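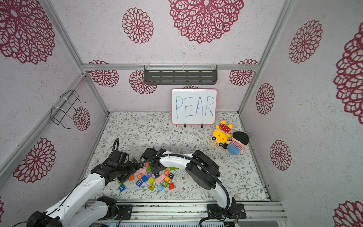

PEAR is the word at Urska this week, and the nook has gone floral

17 November 2018

If you walked past Urska on Leung Street this morning and wondered why the place looked so much redder than usual, the word nook is back and it has new wallpaper! I stopped in for a ball of yarn and stayed most of an hour, so I figured I'd better write it up.

For anyone new to Prullell, Urska is the toy and craft shop next to the old Rostine bakery, and the word nook is the little walled-in corner they fix up for kids who are learning to read. A word goes on the whiteboard. Kids come in, read it out loud to whoever is at the register, and then draw it or write it on a slip of paper and drop the slip in the jar by the door. A new word goes up every Saturday. That's the entire game, and my two nieces would walk there through a snowstorm for it.

The word right now is PEAR, in big blue marker capitals on the board with the pinky-red border. I like that they stick to capitals for the short words (my younger niece still gets her small letters backward). Last year the fall words ran to things like PUMPKIN and SQUIRREL, and I remember a lot of tears over SQUIRREL. Four letters is much kinder.

Now, the wallpaper. It's a pale, speckly pinkish white with dark red dahlias all over it, and the red parts have a lacy look that I kept wanting to touch. Some of those flowers are enormous. They go up the sides and across the top as well, so you get dahlias pretty much wherever you look, with the silver metal rails running along the edges. The nook was plain white until October, when the old paper started peeling at the corners, and the shop asked customers to pick between this one and a pattern with sailboats. I voted sailboats. I've come around.

The mat on the floor has a quieter print, thin gray-green branches and leaves with little brown berries, and I think it was smart not to put more red down there. Up top they have a dark gray metal shelf tied on with white cable ties, and there's a black wire rack tied up the same way on the left. I asked if that was the permanent plan and was told the ties are staying. Fine by me - I've held my tomato cages together with them for eight summers.

Two soft toys are keeping the board company this time. One is a yellow plush animal in a red top with polka dots, and it was flat on its back when I saw it, right up against a plush boy doll in a black cap, a red-and-white striped shirt and blue pants. I heard one kid call the yellow one a bear and another kid say no way, and I'm staying out of it. If you have a soft toy in good shape that would like a turn in the nook, the shop will borrow it for a week and give it back with a thank-you sticker. Put your name on a tag first, please. There was a mix-up with two rabbits last winter that took ages to sort out.

And people do play. The shop counted the slips from the last round, which ran from spring to the end of summer, and came up with 843. A bunch of them are going to be strung up in the front window before the holidays, so if your kid drew a particularly good GOAT, keep an eye out for it.

The nook is open whenever the shop is, but the half hour after school lets out gets crowded, and it's a small corner. Mornings are better. Reading the word is free, you don't have to buy anything, and there's no age limit that I know of. I read it out loud at the register myself and got a sticker.

Slips for PEAR go in the jar by 5 on Friday. If you've got an idea for a later word, write it on the back of your slip. I put down PLUM, and my older niece wants DRAGON.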